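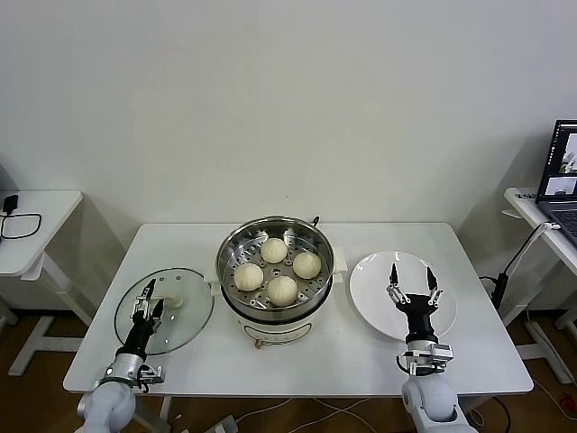
# Prekness Steamed Buns

3 min read

Search this repository Go

Prekness is a collection of short recordings of one very good kitchen job: steaming buns in a countertop electric steamer and getting them onto a plate. We love this task! Buns are soft, round and a little different every time, and a glass lid with a knob is a lovely thing to have to deal with.

## What's in it

- 2413 recordings, split into 22 folders by session
- 6 tasks: lid off, lid on, buns in, buns out, plate moved, full serving
- a plain text note in each folder with the bun filling and the date

Most sessions were recorded in October at our Nolitberg kitchen. The Pimeck folders came later and use a different table height – worth knowing before you mix the two.

## Setup

Steamer in the middle, plate to one side, room to park the lid on the other. Pleats face up. We tried smooth buns as well (folder names ending in `_fu`, after the Fu dough recipe) and they roll far more than you'd expect!

## Known issues

- Three folders have no filling listed.
- "Lid on" is thin compared with the rest. More is coming.
- Torn buns are kept in and marked `torn` – please don't filter them out without a look, they're some of the most interesting ones.

Last updated 5th November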